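# The Long Wait for a Small Push

The coffee at Skolteck's open day was excellent, and I mention it early so the company gets its due. By 11 in the morning I had drunk three cups and watched a great many slides.

The firm rents half a former printing plant in Skillamstead, and every August it lets the public in. This year 393 people signed up. Most of us had come for Mirani, the software that is supposed to let a robot arm sort and move parts without being programmed for each one. The brochure says it learned from 634 hours of practice. It doesn't say what it was like at hour 633.

"People expect a humanoid doing backflips," said Humaira Niazi, who runs the demonstrations. "We push blocks."

They do push blocks. The arm carries a plain rod, and the job is to nudge printed plastic pieces around a wooden board on request: the red star to the green star, say, or the yellow ones off by themselves. A child could do it in seconds, and one in our group offered to. 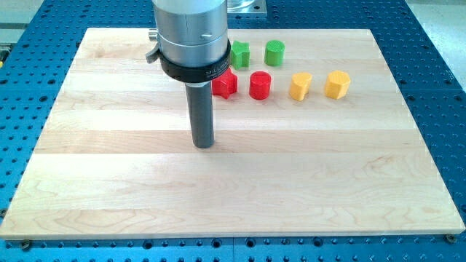
I asked Niazi how often it works. She gave me a figure from the lab's own trials, 167 clean runs in a row, and I asked who had done the scoring. The lab had. Could a visitor pick the next request? Yes, from a printed list.

Robel Dinsa, a retired machinist standing next to me, wanted to know what happens when a piece tips over. An engineer named Oľga Machala answered him straight: somebody stands it up again. I liked her for that. It was also the first thing I'd heard all morning that a factory manager could use.

Skolteck says Mirani will be packing orders at Zurov, a parts supplier across the river, by next spring. Amerley Ankrah, who buys equipment for Zurov, was at the back of the room with her coat still on. She told me her company has agreed to a trial and nothing else. She hadn't seen a price.

The next session started at two. I stayed for it, and the slides were the same.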